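Lolovex for TV: User Guide
Section 7. Following a show and hiding spoilers

Lolovex can keep track of the reality and celebrity shows you watch, collect news about the cast, and hold back results until you have seen the episode. You need a free account and app version 26 or later.

7.1 Follow a show

1. Open Lolovex and select Shows from the bottom menu.
2. Type the name of the show in the search bar. Older seasons are listed under the newest one.
3. Select Follow. A check mark appears next to the title.
4. Choose your region. Episodes often air on different dates in different countries, and the spoiler settings use the date for your region.
5. Select Done.

Note: You can follow up to 12 shows on a free account. To add another, unfollow one first. Your episode history is kept.

7.2 Set up Spoiler Shield

1. Go to Settings > Spoiler Shield and turn the switch on.
2. Select the last episode you watched for each show.
3. Under Hide, choose what you want covered: eliminations, couples and breakups, finale results, or all of them.
4. Under Cast News, choose Show, Blur or Hide. Blur leaves the headline in your feed with the names covered. Tap once to read it.

Each time you finish an episode, mark it as watched. Stories tied to that episode are released to your feed within a few minutes.
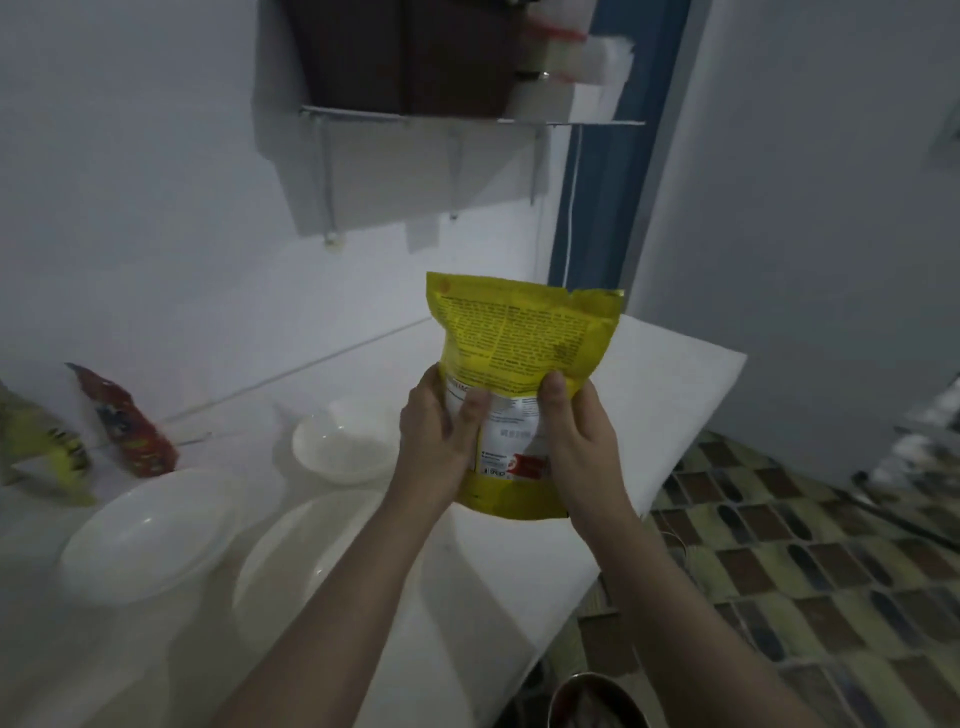 Caution: Spoiler Shield works only inside Lolovex. It does not cover text messages, other apps or your phone's browser. If you have linked a Fustex account, turn off Fustex alerts separately, or the names of eliminated contestants may show on your lock screen.

7.3 Vote reminders

1. Open the show page and select the bell.
2. Choose Live Vote, then pick how early you want the reminder.
3. Allow notifications if your phone asks.

Reminders do not cast a vote. Voting takes place on the broadcaster's own app or website, and its rules and age limits apply.

7.4 If something goes wrong

Error 507 when you select Follow: your list is full. See the note in 7.1.

Spoilers still appear: check that your region is correct and that the last watched episode is not set ahead of where you are.

Reminder came late: turn off battery saver for Lolovex in your phone settings.

Section last updated 2025-11-12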